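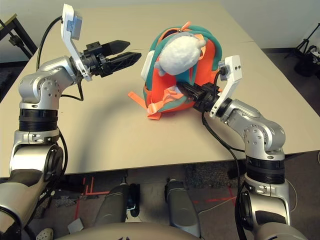 Macarena Echevarría's view, put to us after she read an early draft, was that a parallel gripper is the wrong tool for soft bags and that any comparison of wrist cameras made with one will mostly measure the gripper. We took the objection seriously enough to change the order of the tests, and grippers now come first.

Figure 3. Bimanual setup with two-finger parallel grippers and a camera on each wrist. The right gripper is in contact with the backpack.

4.2 Gripper comparison

Both arms carried the same gripper in any given block. We compared the standard black two-finger gripper with the Loditon, which has wider, padded fingers. The controller was Akolgo in all blocks, with the force limit left at its default. Each trial began with a small shell-shaped backpack on the table and ended when the zipper had been opened or when 200 seconds had passed.

We ran 517 trials. Trials in which the operator stopped the arms by hand were kept and scored as failures.

The standard gripper did better on the zipper itself. Its tapered fingers could get in beside the pull without pushing the fabric away. The Loditon held the body of the bag more firmly – it slipped less when the other arm pulled – but it often closed on the piping along with the pull, and the zipper then jammed. Loose straps were a problem for both. If a strap lay under the bag, the holding arm tended to drag it along and turn the bag away from the working arm.

4.3 Wrist camera placement

The camera sits on a bracket above the wrist. Ainhoa Manzano repeated the zipper task with a shorter bracket, which brought the view closer to the fingertips but lost sight of the pull during the last part of the approach. We went back to the taller bracket for all later blocks. Cable routing was not varied.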